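Pimmont two-finger gripper comparison

The Pimmont comparison was a bench trial of two-finger grippers carried out in Lirkville and later repeated, in shortened form, at a partner workshop in India. It is often cited as evidence that a curved finger handles household packaging better than a flat one. The published record supports a weaker claim.

Test items included drink bottles laid on their sides, a case that troubles many grippers - clear plastic gives a depth camera little to work with. The log lists 1,269 attempts, but only 200 were made with the wrist camera as the sole sensor, and the report does not separate those results by finger type. A person also worked at the table during parts of the trial, with a hand close to the item.

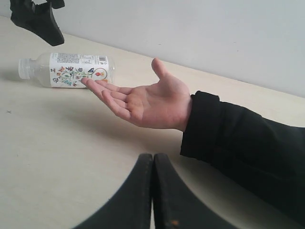

Pärn objected that a success rate means little if the report never says how often someone moved the bottle between attempts, and asked for the raw log. The reply from Pimmont gave totals only.

Controller settings are a further weak point. Closing force was changed in November, partway through the work, and results from before and after the change were pooled. Of the 9 finger sets tried, 7 were run on one arm and the others on a second arm with a different controller, so the ranking may say as much about the arms as about the fingers.

The India repeat used bottles only and did not vary the closing force.

Last revised 9/27/25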